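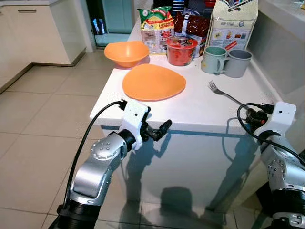 ## 4. Getting your Fendivel dishwasher ready for its first wash

Congratulations, you've made it past the plumbing, and the part that's left is a good deal more pleasant! Before you load anything, take a few minutes to set the water softener and fill the rinse aid, because a machine that skips these two jobs will leave you with cloudy glasses and a lot of extra polishing. You'll want a little clear room to work, and a white countertop like this one, with a silver fork lying on it, is a fine place to set out the things you plan to wash first.

1. Open the door all the way and slide out the lower rack. Lift it off its rails and put it somewhere safe.
2. Unscrew the salt cap in the floor of the tub. It can be stiff the first time, so be patient with it.
3. Pour in water up to the brim (first use only), then add dishwasher salt through the funnel. Some water will spill over into the tub, and that's perfectly fine.
4. Wipe the threads clean and screw the cap back on firmly.
5. Fill the rinse aid cup to the MAX line and snap the lid shut.
6. Put the rack back and run the Rinse program with the machine empty. It takes 11 minutes.

**Note:** Forks and spoons go in the basket with their handles down. If they nest together, mix them up a bit so the water can get between them.

**Caution:** Never use table salt, sea salt, or water softener pellets. They can clog the valve, and we can't cover that repair under the warranty.

**Caution:** Sharp knives belong flat in the upper tray, with the blades facing down.

If the salt light is still on after the rinse, don't worry. It often needs a wash or two to catch up, and you can use the dishwasher normally in the meantime. Section 5 covers choosing a program.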